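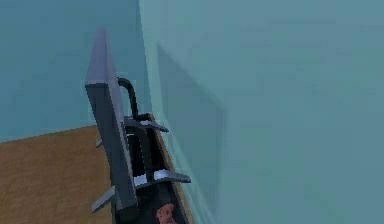
So you want to buy a robot arm! Me too, and I've been helping our coding club at Onerham plan for one since October, so let me tell you how the money part goes.

First I asked everybody what the robot should do. Draw? Stack blocks? Pick up little toys? (Picking up toys won, by a lot.) That means we need an arm with a gripper, the bit with two fingers that pinch.

Then came the budget. A budget is a plan for your money, made before you spend any of it. Ours is $600. The arm we like costs $593, and I thought, hooray, we can afford it! Then my friend Reiko asked about the cable. And the delivery. And what happens when a finger snaps? Spare fingers are $28 a pair, so we'd already be over. Oops!

Now we have a list with three columns: things we must have, things we'd like, and things that can wait. A fancy colour screen went straight into the last one.

My favourite trick is trying a robot on the computer before you pay for a real one. It's called a simulation, and it's a bit like a video game where you're the driver. If you crash your pretend arm into a pretend wall, you just press reset and no one has to buy new fingers.

We're still saving, by the way. We need $21 more for the arm and one pair of spares, plus whatever delivery costs, so there's a bake sale coming. I'm making the lemon slice!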